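Teaching a car to wait its turn

The first thing Lucrezia Rinaldi does when I sit down beside her is turn one of her screens towards me and press the space bar. A road stops dead. She presses the right arrow and it creeps forward by a single step, and over the top of it a fan of thin lines opens, closes a little, and opens again.

Each line is a path the car might take in the next few seconds. Most will be thrown out before the next step arrives. One survives, and gets handed to the part of the software that turns the wheel and works the brakes.

I had always thought the hard bit of a self-driving car was the seeing. Rinaldi laughs at this (kindly!) and says plenty of people do. Her team at Gollodlow writes Zumari, the planner, and by the time Zumari wakes up the seeing has been done. Another program, Policarpio, has already made its list: vehicles, lanes, kerbs, signals, and how sure it is of each one. Zumari takes the list and has to decide what to do about it, 15 times a second, for as long as the car is moving.

The trouble is all in the other drivers. Brake lights come on up ahead. Is that a car stopping, or just easing off for a bend? An indicator is blinking across the island. Does it matter to us? The planner keeps several answers alive at once and gives each a weight, and the path it likes best is the one that stays sensible under most of them. I found this completely delightful. It's how I cross a supermarket car park with a trolley.

The stretches the team goes back to most often are fairly plain ones. A signal pole on an island, a dark SUV in the lane ahead with its brake lights lit, oncoming traffic on the far side of the kerb, old tyre marks curving up the asphalt. Those marks are darker and bolder than some of the paint, and a lane finder that loves a strong dark line will happily follow them if you let it.
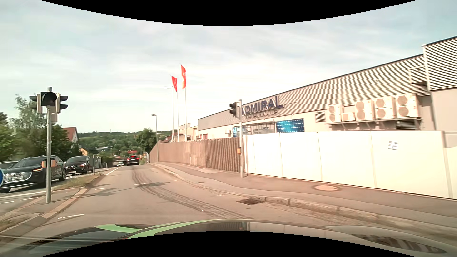

Evley, who worked on the lane code before moving across to planning, reckons the paint was never the real problem. You can fix paint with more examples, goes the argument, but a planner that trusts its lanes too much will come unstuck somewhere else next month, so the doubt has to be carried all the way through to the steering.

That argument has shaped the latest version. Zumari used to receive one tidy set of lanes. Now it gets 2, the best guess and the runner-up, and has to find a path it can live with in both. Where they agree, nothing changes. Where they split, the car slows a touch and holds its options open, much as a learner does on an unfamiliar road.

Every change is played back against a library of 1100 short drives before it goes near a vehicle. The replay tool is the piece of kit I'd most like to take home. You can drag a slider to make the car in front brake harder, or delete it altogether, and watch the fan of lines rearrange itself. Rinaldi built the first version in January, over a few wet evenings, and the colours are still the ones she picked then: mustard for rejected paths, purple for the winner. There have been complaints about the mustard.

She runs one last clip for me with the braking turned right up. The fan squeezes down to three lines, then one, and the purple path comes to a gentle stop well short. She scrubs back, frowns, and writes something on a sticky note. The stop was fine, she says, but it began a step later than she'd like, and she wants to know what Zumari was thinking about in the meantime.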